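# 세탁실의 앞 공간: 적층형 세탁기와 건조기를 쓰는 집의 배치와 동선

세탁실 도면에는 대개 기기의 폭과 깊이가 적힌다. 문이 열린 상태의 치수는 빠지는 경우가 많다. 드럼세탁기는 앞으로 문을 열고, 앞에서 빨래를 넣고, 앞으로 꺼내는 기기다. 기기가 차지하는 바닥보다 기기 앞의 바닥이 작업의 성격을 더 크게 좌우한다.

인테리어 사무소 Boltedberg는 소형 주택 세탁실을 설계할 때 기기 앞 유효 깊이를 800mm로 잡는다. 사람이 쪼그려 앉아 드럼 안쪽까지 팔을 넣고, 옆에 바구니나 받침대를 하나 둘 수 있는 깊이다. 700mm까지 줄여도 기기는 들어가고 문도 열린다. 다만 바구니를 둘 자리가 문이 도는 궤적과 겹치기 시작한다.

## 쌓을 것인가, 나란히 놓을 것인가

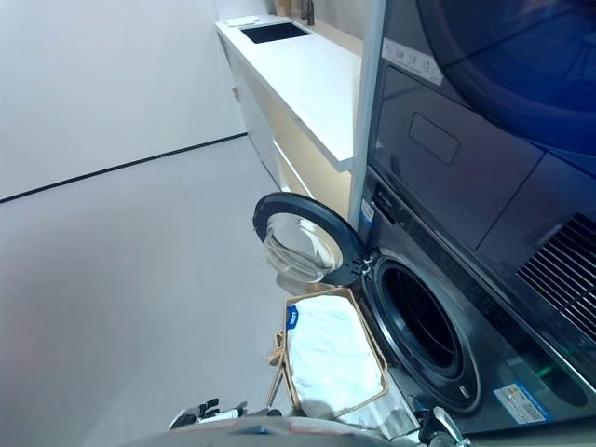

적층 배치의 이점은 바닥 면적에 있다. 기기 2대가 한 대의 자리만 쓰므로 남는 벽면을 작업대로 돌릴 수 있다. 짙은 남회색 건조기를 같은 계열의 세탁기 위에 올린 구성에서는 옆 벽을 따라 흰 상판이 길게 이어지고, 기기와 상판 쪽 공간 사이를 연회색의 높은 수직 패널이 나눈다. 개는 작업과 분류 작업을 상판에서 처리하면 바닥에는 투입과 인출만 남는다. 상판 높이는 쓰는 사람의 팔꿈치보다 약간 낮은 선이 적당하다.

단점은 조작 높이다. 건조기의 문이 눈높이 가까이 올라가면 안쪽 깊은 곳의 양말 한 짝을 확인하기 어렵다. 키가 작은 사용자가 있는 집이라면 발판의 보관 위치까지 도면에 넣어야 한다. 필터 청소 역시 매회 반복되는 작업이므로, 손이 편하게 닿는지 설치 전에 확인하는 편이 낫다.

적층 키트는 제조사가 해당 조합에 지정한 제품을 써야 한다. 폭이 같아 보여도 상판의 고정점이 다르면 진동을 제대로 잡지 못한다. 설치 업체 Zirlow의 점검 양식은 수평, 고정 나사, 배수 호스의 꺾임을 차례로 기록하게 되어 있다. 세탁기 수평은 건조기를 올리기 전에 한 번, 올린 뒤에 다시 측정한다.

## 문이 열리는 방향

힌지 방향은 작업대의 위치를 보고 정한다. 왼쪽 힌지의 문은 왼쪽으로 열리므로, 작업대가 왼쪽에 있으면 열린 문이 드럼과 작업대 사이를 막는다. 젖은 빨래를 들고 문을 돌아가야 하는 구조다. 건조기는 힌지를 바꿔 달 수 있는 기종이 있으나 세탁기는 잠금장치와 누수 방지 구조 때문에 고정된 기종이 많다. 구매 전에 설명서의 설치 도면을 확인한다.

문을 바꿀 수 없다면 빨래를 받는 지점을 바꾼다. 드럼 정면의 바닥에 받침을 두고 한 차례 모은 뒤 작업대로 옮기는 방식이다. 인출 횟수는 늘지 않고, 이동은 한 번으로 끝난다.

## 받침대와 바구니
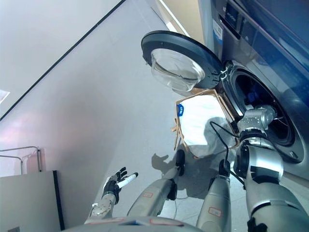

빨래를 받는 용기는 입구의 모양이 용량보다 중요하다. 입구가 원형이고 좁으면 드럼에서 끌려 나온 긴 빨래가 가장자리에 걸려 바닥으로 흘러내린다. 사각 틀은 폭을 드럼 입구에 맞추기 쉽다. 황갈색 사각 틀을 드럼 앞에 두고 흰 빨래를 걸쳐 놓은 경우처럼, 틀 안팎으로 천이 늘어지면 일부가 바닥 쪽으로 내려온다. 침대 시트 같은 대형 세탁물에서 자주 생기는 문제이고, 틀을 드럼 쪽으로 바짝 붙이거나 한 번에 꺼내는 양을 줄이면 완화된다.

수납용품 브랜드 Trurnari의 접이식 받침은 입구 높이를 3단계로 조절한다. 적층 배치에서는 세탁기의 드럼이 낮은 쪽에 있으므로 가장 낮은 단을 쓰는 것이 기본이다. 받침의 윗선이 드럼 입구의 아랫선보다 높으면 빨래를 들어 올려서 넘겨야 한다. 물을 머금은 면직물은 무겁고, 이 동작이 반복되면 허리에 부담이 간다.

색상 분류는 드럼에 넣기 전에 끝내는 것이 원칙이다. 흰옷과 청색 계열을 별도 용기에 담아 두면 투입 단계에서 다시 고를 필요가 없다. 세탁이 끝난 뒤에는 드럼 안쪽 윗면과 고무 패킹의 주름을 손으로 훑는다. 작은 세탁물이 남는 곳은 대체로 이 두 군데다. 진한 색의 양말이 남은 상태로 다음 흰 빨래를 돌리면 이염이 생길 수 있다.

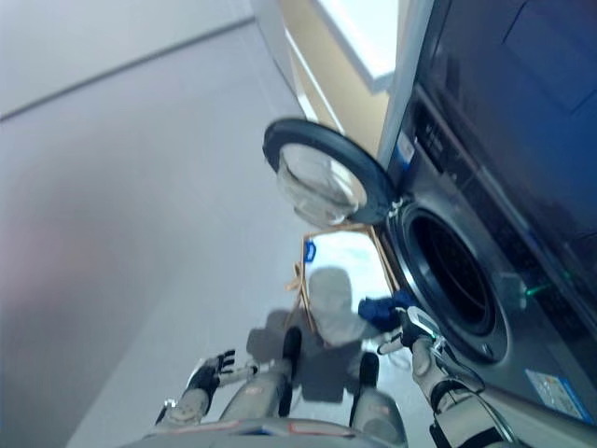 패킹은 마지막 회차가 끝나면 마른 천으로 닦고, 문은 조금 열어 둔다. 이때 열린 문이 통로를 얼마나 침범하는지도 배치 단계에서 계산해야 할 항목이다. 통로를 겸하는 세탁실이라면 문을 완전히 젖힌 상태와 살짝 연 상태를 도면에 각각 표시한다.

## 바닥과 조명

바닥은 물기에 미끄럽지 않고 밝은 단색인 편이 관리하기 쉽다. 밝은 회색 바닥에서는 떨어진 보풀과 단추가 눈에 띈다. 무늬가 강한 타일은 오염을 가려 주는 대신 작은 물건도 가린다.

조명은 천장 중앙에 하나만 달면 부족하다. 사용자가 기기를 향해 앉는 순간 등이 빛을 막아 드럼 앞이 어두워진다. 설계 사무소 Jeon은 상부장 아래에 보조등을 두고, 기기 정면보다 약간 옆에서 빛이 들어오게 한다. 기기의 내부 등이 있더라도 바닥까지 비추지는 못하므로 보조등은 따로 계획한다.

콘센트와 급수 밸브는 기기를 끌어내지 않고 닿는 자리에 둔다. 적층한 기기는 혼자서 움직일 수 없다. 밸브가 기기 뒤에 숨으면 급수 호스 교체 한 번에 설치 기사를 불러야 한다. 옆 수납장의 뒤판에 점검구를 내는 방법이 일반적이며, 점검구 앞 선반은 탈착식으로 한다.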